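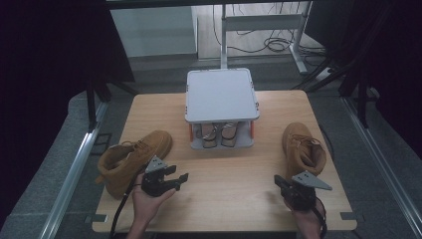 Figure 2. Hand-held grippers at the work table, footwear and rack task.

Section 4. Preparing and carrying out a session with hand-held grippers

4.1 Scope

This section applies to all sessions in which an operator handles objects on the work table by means of a pair of hand-held grippers. It covers the footwear and rack tasks. Kitchen and textile tasks are dealt with in Section 5. The rules are the same at the Praravdale and Deltcombe sites, except where a note states otherwise.

This issue takes effect on Saturday, May 11, 2024 and replaces the issue of the previous December. Printed copies of the earlier issue are to be withdrawn from the stations.

4.2 Responsibilities

The station lead is responsible for the condition of the enclosure, the table and the grippers. The operator is responsible for the layout of the objects and for the conduct of the session. Where one person holds both roles, a second trained person must sign the station sheet before the first session of the day.

Questions on the wording of this section should be sent to Mariann Juhász. Faults in equipment are to be reported to Bence Szűcs on form 81, and the station must be marked out of use until the form has been returned.

4.3 Before the session

1. Check that the table stands firmly on the base platform and does not rock when pressed at each corner. Check that the clips at the front corners are seated.

2. Draw the curtains on both sides so that they hang straight. No part of a curtain may touch the tabletop.

3. Wipe the tabletop with a cloth. Remove grit, loose threads and adhesive residue. Do not use polish.

4. Examine both grippers. The jaw fingers must open and close without sticking, and the plate on top of each gripper must not move when pushed gently with a thumb.

5. Lay each cable so that it leaves its gripper on the operator's side of the table and passes over the front edge. The left cable runs to the left and the right cable to the right. The two must not cross.

6. Confirm that there is enough free cable for either gripper to reach the back of the table without pulling.

7. Open the Clurnico recording program and enter the station number, the operator code and the task code. The task code for footwear and rack is 1044.

CAUTION: Do not lift or move a gripper by its cable. A gripper that has been dropped must be checked again under step 4 before use, even if no damage can be seen.

NOTE: At Deltcombe the recording program starts with the station. Step 7 is then limited to checking that the codes shown are correct.

4.4 Laying out the objects

1. Place the shoe rack at the back of the table, in the centre, with its open front towards the operator. The top shelf must be level.

2. Place one pair of shoes side by side on the lower shelf, toes towards the operator. This pair is the reference pair and remains in place unless the task card states otherwise.

3. Place the second pair on the table, one item towards the left and one towards the right. The task card gives the starting position of each. One item may be required to lie on its side, as is the left boot in Figure 2.

4. Tuck in long laces that would hang over the edge of the table. Laces that lie on the tongue or the upper may be left as they are.

5. Keep the middle of the table clear between the rack and the grippers.

6. Remove from the enclosure anything that is not named on the task card, including pens, cups, cloths and packaging.

Items of footwear must be clean and dry on the outside. Heavy boots may be used, provided that the operator can raise each one with a single gripper and hold it steady for the time given on the card. An item that slips twice during the trial lift is to be exchanged for a lighter one.

4.5 Holding the grippers

The operator stands at the front of the table and holds one gripper in each hand. The jaw fingers of the two grippers should point inwards, towards each other, at the start of every recording. The hands may rest near the front edge of the table but should not lean on it.

Sleeves must be fastened or rolled above the wrist. Rings, bracelets and watches are to be removed. Gloves are not worn for this task.

CAUTION: Keep the fingers of the hand behind the jaws at all times. Do not steady an object with a bare hand while the other hand is closing a gripper on it.

4.6 During the recording

1. Start the recording and hold still until the tone has sounded.

2. Carry out the task at an even pace. Grasp each item at a part that keeps its shape, such as the collar or the heel. Do not grasp by a lace.

3. Turn an item upright before lifting it to the rack. If it falls over again, repeat the movement without stopping the recording.

4. Lower each item on to the shelf and open the jaws fully before drawing the gripper back. The shelf has a raised rim – items must be set down inside it and may not be dragged across.

5. Return both grippers to the starting position and hold still until the second tone.

6. Stop the recording and enter the result as complete, partly complete or failed.

A failed attempt is a valid record and must be kept. The operator may not delete a recording. Where a recording has been spoilt by an event outside the task, such as a person reaching into the enclosure or a cable coming loose, it is to be marked as void and a short reason entered.

No session may run to more than 100 recordings. The operator must take a break at the midpoint and may take others at any time without giving a reason.

4.7 When to stop

The session must be stopped at once if:

a cable catches on the table, the rack or an object;
a gripper fails to open when released;
the table, the rack or an enclosure post moves out of position;
the operator feels pain or numbness in the hand, wrist or shoulder;
any person enters the space behind the rack.

After a stop, the station lead decides whether the session may go on. If the table or a post has moved, the position check in Section 3 must be carried out in full before any further recording is made.

4.8 Floor and cables outside the enclosure

The floor behind and beside the enclosure is inspected at the start of each week. Cables on the floor should be gathered and kept away from walkways. Desk frames and other furniture standing behind the enclosure are not to be moved during a session, as a change in the background must be entered on the station sheet.

4.9 After the session

1. Place both grippers on their stand with the jaws open.

2. Coil the cables loosely. Do not wind them round the gripper body.

3. Remove the footwear and return it to the numbered store. Report loose soles, torn stitching or missing laces.

4. Wipe the rack and check that its end pieces are firmly fitted.

5. Close the recording program and sign the station sheet.

Station sheets are kept at the site and copied to the Nyitrai office at the end of each month. Sheets without a signature are returned to the station lead – the recordings they cover are held back until the sheet has been put right.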